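Carnet d'atelier, dimanche 21 janvier 2018

Passé l'après-midi sur la table blanche, celle de la dînette, pour le coin repas que nous préparons avec Filtunley. Je note tout pendant que c'est frais, quitte à être bavard comme d'habitude. 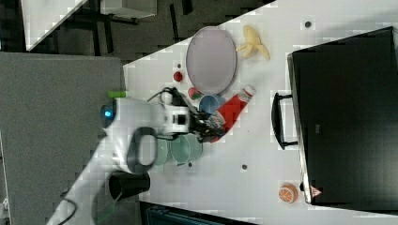
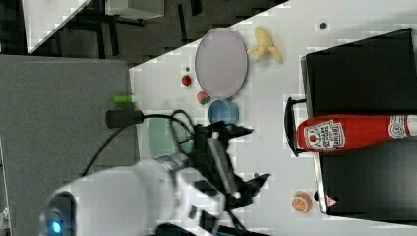

Le plat ovale, la banane et le bol bleu sur la table blanche.

Côté couleurs, je suis vraiment content. Le lavande pâle du plat est très doux à côté du jaune de la banane, et le petit fruit rouge et vert se repère tout de suite près du bol (j'avais peur qu'il se perde, mais non !). J'hésite encore sur la place de la petite boule rouge. Elle roule dès qu'on cogne la table, il faudrait un rond de feutre dessous, ou bien la mettre carrément dans le plat.

Essayé ensuite les trois nappes d'Ayaaba. La grise mange tout, la crème passe mieux, l'écrue fait des plis que même le fer n'a pas voulu reprendre. Pour l'instant je reste donc sur le plateau nu, qui s'essuie en 5 minutes.

Reçu aussi le devis de Hunus pour les sets de table : 47 euros les 30, ou un lot de 50 dont le prix n'est pas indiqué. Les leur redemander avant de commander, et vérifier que le bord est bien cousu, parce que ceux de juillet s'effilochaient déjà au déballage.

Reste à faire : laver la vaisselle à l'eau tiède sans la laisser tremper, retrouver le carton Elter (étagère du fond, je crois), et coller les étiquettes sur les bacs.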